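The Shared Laundry Room and the Buildings That Kept It

When the Varkier housing estate opened in 1956, its management issued every household a printed card. The card gave the hours of heating, the rules for bicycles and, at greatest length, the arrangements for washing clothes. Each family was assigned one half day in every second week. Sheets were to be off the lines by evening. The drain was to be cleared of lint before the key was handed on, and the key was to be handed on in person.

A few of these cards survive in the estate's archive, most of them marked in pencil where neighbors had traded their turns. They record an arrangement that was then common in large apartment buildings and that many owners later set out to abolish. For much of the past half century, the private washing machine was treated as a basic measure of a decent home. Building firms advertised it, tenants asked for it, and the rooms in the basement were turned over to storage, meters or nothing in particular.

At Varkier the change was slow. The estate has 109 apartments arranged along three courtyards, and its kitchens were drawn up too small for an extra appliance. Some households placed a machine in the bathroom, where it stood against the door. Others went on using the basement. A proposal to close the laundry was put to residents twice and failed both times, the second time by a wider margin than the first.

What the estate has today is the result of a renovation finished last October. The old drying cellar was given windows at courtyard level, a sloping floor and a proper exhaust duct. Booking moved from a board of wooden pegs to a screen by the door, although the board was left on the wall at the residents' request. The cost of a wash is added to the quarterly service charge and shown as a separate line.

The case for sharing is partly one of space. A washing machine and a dryer, with room to open their doors, take up the floor area of a generous closet. In a small apartment that area has other uses. Repair is the second consideration. A machine in a private bathroom is usually replaced when it fails. A machine used by a whole courtyard is heavier to begin with, is serviced on a schedule, and is worth mending.

Flanon, a cooperative of rented apartments on the other side of the river, reached a similar position by a different road. Its buildings were put up without any laundry at all, and residents used a commercial shop two streets away until the lease ran out. The cooperative then converted a former bicycle store. Drying had been the main complaint in its survey of households, well ahead of washing. Wet clothes hung indoors through the winter had left mold on bedroom walls, and the repair of plaster had become a regular item in the accounts. The new room was therefore planned around its dryers, with the washers fitted into what space remained.

The payment system at Flanon has been less successful. Tokens were bought at the office, which closed before most people came home. A telephone application followed, and older residents stopped coming. The present system accepts a plain card that can be topped up at the door. The office keeps a reserve of 3000 in the local currency for refunds, and draws on it mainly when a cycle has been paid for and the door was not fully shut.

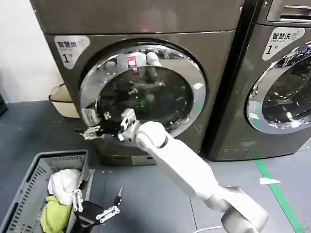 Tiêu finds that the planning of such rooms gives too little thought to waiting. A dryer cycle is too short to go home for and too long to stand through, in Tiêu's view, and a bench with a decent lamp does more for the use of a laundry than any number of new programs. Orus, a smaller development with only one machine room, has taken the same line and placed its parcel shelves and a long table beside the laundry door.

There are real objections to sharing, and managers would be unwise to dismiss them. Parents of infants wash at hours that no timetable foresees. Residents with skin conditions may not wish to follow a neighbor's choice of detergent, and some people do not care to have their linen seen. Varkier has answered the first of these by leaving one machine unbooked at all times. For the second it offers a rinse cycle free of charge before a wash. The third has no technical answer, and a number of apartments there continue to keep a machine of their own.

Noise remains the most frequent subject of letters to the management. The spin cycle carries through the concrete frame, and it is heard most clearly on the floor directly above and, for reasons the engineers have not settled, on the top floor as well. Rubber mounts were fitted in the autumn. Until they have been assessed, no wash may be started at Varkier after 11 minutes past nine in the evening, an hour chosen so that the longest program ends before the courtyard lights go out.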